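8 min read

Amparo Benavides makes me put on shoe covers before she'll tell me anything, and then she doesn't stop talking for two hours (I have the recording to prove it!). I'd come to Nilteo's practice lab to ask about the October fault, the one that had her crew pulling instruments apart until 4 in the morning.

"You want the short version?" she says. "A wrist lied to us."

The longer version starts with a suturing run on a training pad. The lab spends most of its days on this, two arms, a curved needle and a length of braided thread, over and over, with the surgeon sitting at a console across the room. Dinon is what they call the software that turns hand movements into arm movements. Goser is the cable drive in the instrument wrist, and Goser is where the trouble was.
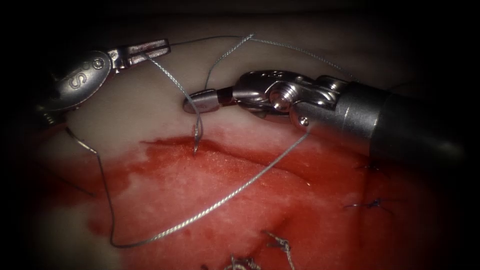

"So the operator says the left side feels lazy," Amparo tells me. "That was her word, lazy. She'd roll her hand and the jaws would get there, but late. And everybody looked at the screen, and the screen said fine."

The screen kept saying fine for another 34 minutes. Then the operator asked for a small turn, got nothing, asked for a bit more, and the wrist let go all at once. The needle came out sideways and tore the pad. On a pad that's a shrug and a new pad, but Amparo doesn't shrug when she talks about it. She got up and shut the door, in fact.

I asked her what a wrist like that is supposed to do when it sticks, and I got a drawing on the back of my own notes. Thin steel cables run down the shaft and around little pulleys, and the motors pulling on them are way back at the other end. The system was measuring the motors. It figured that if the motor had turned, the jaw had turned.

"Which is true until it isn't," she says. "A cable can stretch. It can ride up on the edge of a pulley and sit there, wound up like a spring. The motor moved! The motor was telling the truth. We were asking the wrong end."

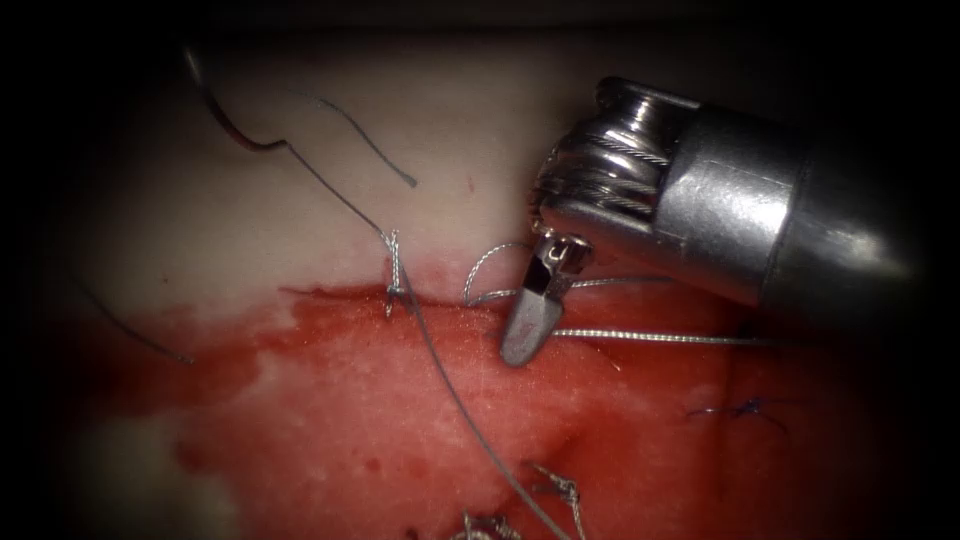 They went back through the logs and found the instrument was on its 51st session. The crew had been retiring them by feel, and this one had felt okay the day before. Once they had the wrist open under a microscope they found broken strands in one cable, right where it bends the tightest. Amparo kept it. It's in a pill bottle on her desk and she rattled it at me a few times while we talked.

What bugs me, and I told her so, is that a person noticed first and the software got the last word. She didn't argue.

"We had a stop button and a culture of not pressing it," she says. "She thought she was tired. I would have thought I was tired."

So now "lazy" is a stop word. Anyone at the console says it, the arms hold still and the instrument comes off. Dinon also watches how hard each motor has to pull for a given move, and if that number drifts, it halts the run. There were lots of false alarms at first (she rolled her eyes so hard at this part), and people grumbled. They've since run up to 3,000 test motions on a single wrist, on purpose, just to see what a dying cable looks like in the numbers.

Has it caught a real one yet? One, she thinks. The pull went up, the run halted, and they found a cable starting to fray. She'd like a few more before she trusts it, and she still wants a sensor out at the jaw end, where there's hardly room for a grain of rice.

"Ask me again when I've got one that fits," she says, and she's already hunting for her gloves, with a run waiting for her next door.

Questions or corrections? Use the contact page | © Benavides interview, all rights reserved | Back to top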